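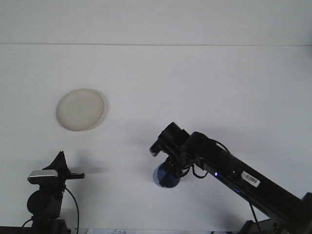 Dekker to close Cloltutstead tableware shop in May

2022-02-09

Print | E-mail

Tableware seller Dekker will close its shop in Cloltutstead in May and move the stock to its larger store in Plorine, the company said Wednesday. The lease on the Cloltutstead building runs out that month and will not be renewed.

The shop has been at 215 Mill Street for 121 months. It sells plates, cups and bowls, mostly to households and small cafes. Three people work there, and all have been offered jobs in Plorine.

"Rent went up and foot traffic went down," said store manager Toshio Murakami. "We looked at a smaller place on the same street, but it had no storage."

Gift cards bought in Cloltutstead will stay valid at the Plorine store. Orders already placed can be picked up at either location until the closing date. 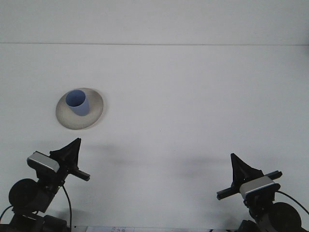
What happens to the building

The owner, Nunent, plans to rent out the 2,324-square-foot space again over the summer. No new tenant has been named.

Print this story | E-mail to a friend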